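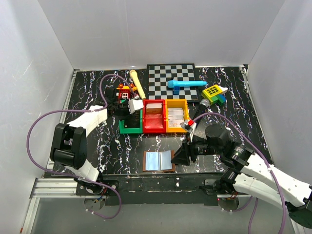 Checking your Hiludine harness takes a clear table, good light and a bit of patience, and I'd ask you to do this section before you ever step into the leg straps. I'm Nam-gil Geum, I look after the harness store at the Broltwood yard, and I wrote this part of the guide after handing over my first 1000 harnesses and hearing the same questions over and over. Lay the harness out flat where you can walk along both sides of it. A black tabletop with white veins like this one looks great, but pale threads can get lost against the pattern, so on a surface like that I'd put down a plain sheet first. And move the bins and booklets off before you start! You need the whole length of the webbing on show.

Search this guide Enter keyword Go

4. Inspecting and fitting the harness

4.1 Before you start

You'll want the harness, the Arain lanyard that came in the same bag, a pen, a soft cloth and the inspection card. Take your gloves off for this one. You'll feel a stiff patch in webbing long before you see it, and gloves get in the way of that.

Caution: If the harness has already stopped a fall, don't inspect it. Tag it, bag it and send it back. It doesn't matter how good it looks.

4.2 Webbing and stitching

1. Pick the harness up by the back D-ring and shake it gently so the straps drop into place. If a leg strap is twisted through the chest strap (it usually is), sort that out now.

2. Start at the left shoulder. Hold the webbing with your hands a few inches apart and bend it into an upside-down U. Any cut or broken fiber on the surface will open up and show itself.

3. Work your way down, bending as you go, then turn the strap over and come back up the other side. I know it's tempting to skip the underside. Please don't, that's where I find most of the damage from tool belts.

4. Look for fuzzy spots, shiny hard spots, burns, paint, and places where the color has faded a lot more than the rest. Shiny and hard generally means heat got to it.

5. Check every block of stitching. You're looking for pulled, cut or missing threads. One loose tail at the end of a row is normal on a new Hiludine, but a gap in the pattern is a fail.

Note: Never trim a loose thread to tidy it up, and never melt one with a lighter. I've had harnesses come back with neat little black dots all along the shoulder, and every one of them went in the scrap bag.

4.3 Buckles, rings and the label

6. Run a fingertip around each D-ring. It should be smooth, with no burrs, cracks or flat spots, and it should swing freely.

7. Click both leg buckles together and tug hard. Open them, then do it again. If a buckle feels gritty, wipe it with the cloth and try once more. Still gritty? Set the harness aside.

8. Find the label pocket below the back pad and read the serial number out loud. Sounds silly, but it saves me from copying the wrong one onto the card.

9. If you can't read the label, the harness is out of service, even if everything else is perfect. Send it to our Vindthorpe depot and we'll tell you whether it can be matched to its records.

4.4 Filling in the card

10. Write the serial number, the date and your initials, then tick pass or fail. There are only 2 boxes, and there's no "pass for now" box, on purpose.

11. Put the card away standing on its edge with the newest at the front. I used to lay mine flat in a drawer and it took me half the morning to find anything.

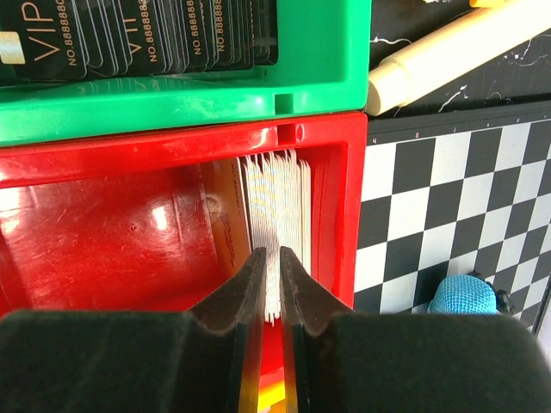
Fig. 4-2. Thin white cards standing upright in a red plastic bin.

12. If the harness failed, tie a red tag through the back D-ring and move it out of the store right away. Don't hang it back on its peg "just until lunch". Somebody will grab it.

4.5 Cleaning

Do this only when the harness is dirty enough to need it. A bit of dust won't hurt anything, but grit, plaster and mud will work their way into the webbing and chew at it from inside.

13. Wipe off the loose dirt with a damp cloth.

14. Wash the straps by hand with mild soap in water no warmer than 80 degrees Fahrenheit. No bleach, no solvent, no pressure washer (yes, I've been asked).

15. Rinse until the water runs clear, then hang the harness somewhere airy and out of the sun for 24 hours. If it's still damp after that, leave it longer. Keep it well away from heaters.

16. When it's dry, repeat steps 1 through 9 before it goes back into use.
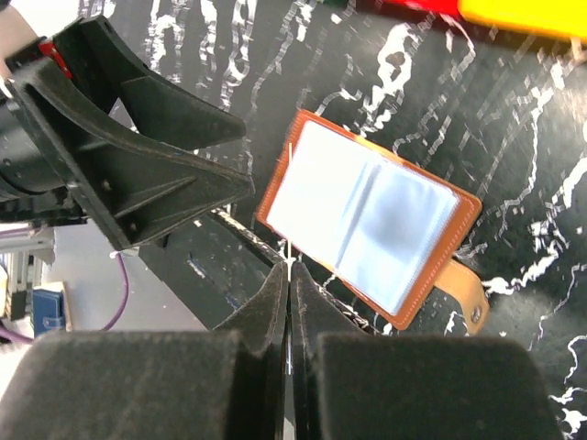 4.6 Putting it on

17. Hold the harness by the back D-ring again and slip it on over your shoulders like a jacket. The D-ring should sit in the middle of your back, between the shoulder blades.

18. Reach between your legs, bring the left leg strap forward and buckle it, then do the right. Check that neither one has a twist in it.

19. Fasten the chest strap across the middle of your chest. Too low and the shoulders will spread, too high and it could end up at your throat in a fall.

20. Snug everything up. You should be able to slide a flat hand under each leg strap but not make a fist. Tuck the loose ends into their keepers.

21. Squat, reach up and twist from side to side. If something pinches, fix it down here on the ground. Then get a coworker to look at your back, where you can't see.

Caution: Don't clip the Arain lanyard to anything yet. Connecting to an anchor is covered in Section 5, and you'll need to work out your clearance before you do it.

Last updated: December 2020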